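Progress update to the Tremow Fund, Dec 21, 2024
Burnness oral history and recipe project
From: Estela Iturra

Hi Monique,

I know you like these short, so I'll try! The big news is that the recording part is pretty much done. We have 95 interviews in the bag, which is five more than we promised you in the proposal, and Albane has typed up all but 18 of them. The ones left are mostly the long ones (the retired bakers on Chamoun Street can talk, bless them) and two where the sound is bad enough that she has to keep going back over the same minute.

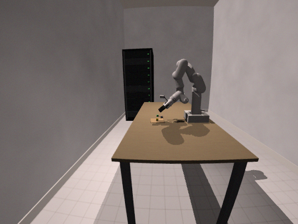
Scanning has been slower. People kept turning up with more recipe cards than they said they had, and we're now at 893 cards and loose pages. Timothée found that the older ones in pencil hardly show up on the default setting, so he went back and redid all of the Misov family's box. That cost us most of November. The new scans are so much better that I'd make the same call again.

Money: we've spent what we planned on travel and a bit less on printing. There's $2,000 sitting in the printing line and I'd love to move it over to transcription so Albane can get paid for the extra interviews. Could you let me know if a quick email is enough for that, or do you need the form?

One thing I'm not happy about is the permissions. Nine families still haven't sent theirs back, and I don't want to put their stories online until they do. Mireille is calling round after the holidays, and she's much better at it than I am, so fingers crossed.

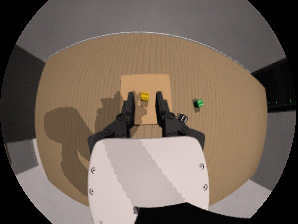
Yellow die on a board, wooden tabletop.

Next up is the booklet. Mireille has a first layout with the soups and the breads in it, and we still have to settle whether the spellings stay the way people wrote them. I say yes, Timothée says no, and we'd be glad of your vote. I'll send you the draft pages as soon as the bread chapter has its page numbers fixed.

Thanks so much for everything,
Estela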